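Folding Garments with the Hunesora Hand-Held Gripper Pair
5/10/24 — By Mared Rees

The Hunesora kit is offered by Almont as a matched pair. Before starting, spread the garment on a bed and open both grippers.

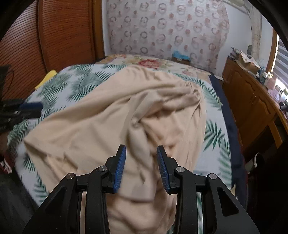
Close the jaws on a single layer near the hem. Thick twists should be released and smoothed first.

For T-shirts, fold one side inward, then the other — keep the sleeves on top.
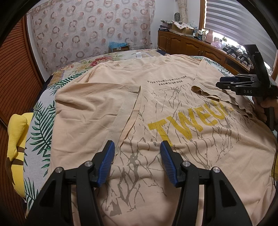

Pads are rated for 1,000 folds. Replacement sets ship from Primley.

Contact Almont Support | © Almont | Back to top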